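Dishware Should Be Sold by Its Dimensions
Nabila Alaoui
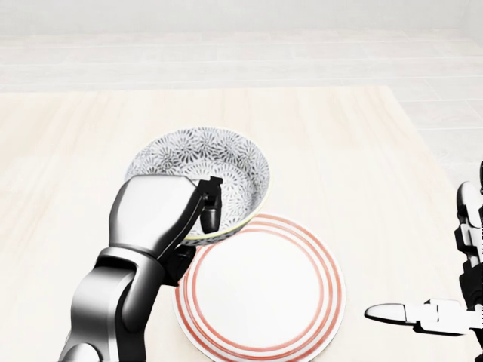 The measurement that is missing

A dinner plate is sold by its outside diameter. A bowl is sold by its capacity, or by a word such as "cereal" or "pasta," and sometimes by nothing at all. Neither figure tells the buyer whether the item will fit the cabinet, the dishwasher rack or the rest of the set. I think manufacturers should be required to print four more numbers on the box: foot diameter, overall height, stacking height and the width of the flat part in the center. All four are known to the factory, which cannot make a mold without them.

Stacking height is the most useful of the four and the hardest to find. It is the amount by which a stack grows when one more identical piece is added. Two bowls of equal overall height can differ widely here. A bowl with steep walls and a tall foot nests badly. A bowl with flared walls and a shallow foot nests well. In a cabinet with fixed shelves, this decides whether a set of eight goes in one stack or two, and no product page I have read for the major lines states it.

I wrote to three sellers in March. Trimis sent a full drawing of its coupe bowl the next day, with tolerances. De Graaf replied that the information was "not available to consumers." Soment sent a discount code. The Trimis drawing gave a stacking increment of 40 mm for a bowl with a listed height of 50 mm. Put in plain terms, each bowl added to the pile takes up four fifths of the space it would take up if it did not nest. A buyer looking at a product photo would assume much better.

Where the cost falls

The usual answer from the trade is that customers choose dishes by appearance and return what does not fit. Returns of ceramics are expensive. The goods are heavy, the packing is seldom reused correctly, and a piece chipped on the way back is a write-off. The seller builds that loss into the price, so everyone who buys a set pays for it, including those who measured their shelves first.

A second cost is replacement. Lines are revised without a change of name. I own six Darico bowls bought over several years under one product name, and they have two different foot diameters. The newer ones rock when set inside the older ones. If the foot diameter had been printed on the box, I would have seen the change in the store and left them there. A printed number commits the maker to something. A name such as "Classic" does not.

Objections

One objection is that fired clay shrinks, and that shrinkage varies between batches. This is true, and it is a matter of stating a tolerance. Tile is also fired clay, and it is sold in graded sizes because an uneven floor is an obvious fault. An uneven stack of bowls is a smaller fault, but the method of dealing with it is the same.

Another is clutter on the label. The Soment box on my counter has room for a paragraph on the company's inspiration in 851 characters, a drawing of a leaf and the founding date 1747. Four numbers in millimeters would fit on the line now used for the leaf.

I would exempt handmade work sold singly, where variation is part of what is being bought. For anything produced from a mold and sold in matching sets, the dimensions should be on the box and on the product page, in the same order each time. The rule could start with plates and bowls. Mugs raise a separate question about handles, and they can be handled in a later revision.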